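Gripper won't let go after a pick - anyone seen this?

Last updated: 9th June

stesero_pilot wrote:
Loving this hobby, but my Curnov arm has picked up a bad habit! It goes down, closes on the fruit just fine, moves over to the drop spot and then... doesn't open. It has happened on 2 of my last 219 picks, both with strawberries. Both times the log says "release OK" while the fingers are still shut. I ended up with jam.

tambunan_fan wrote:
Ooh, I had this in August! Mine was the force limit. Soft stuff squashes, the fingers travel past where the software expects, and it loses track of where "closed" is. Drop the limit and rerun.

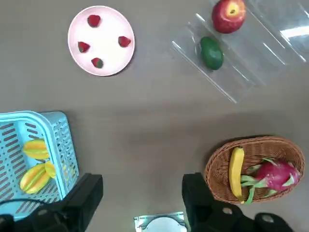
Ornella Lombardi
Moderator, Grippers & End Effectors

Hi all! I'd check the cable before touching the force limit. Mine runs near the basket of star fruit on the left, and if it snags when the wrist turns, the open command can get lost. I did 2,341 picks on my Vonddale before a connector worked loose, and the log looked perfect the whole time. Also please hit the stop button before you pull anything out of the fingers by hand!

tambunan_fan wrote:
Disagree on the cable, sorry. A loose connector would fail on apples and bananas too, and he only sees it on strawberries.

Ornella Lombardi wrote:
Two failures is a tiny sample though - could be pure luck that both were berries. Run a batch with only the avocado and see.

stesero_pilot wrote:
OK, did both! Lower limit first, 773 picks, one stuck release, and that was on the apple. So it's not only soft fruit. Reseated the connector tonight and I'm starting a fresh run now. And yes, I use the stop button (I do now, anyway).

tambunan_fan wrote:
Fine, the apple is a point for Ornella. I'd still keep the lower limit. Post the log when it's done!

Contact us | Copyright Stesero Forums | Back to top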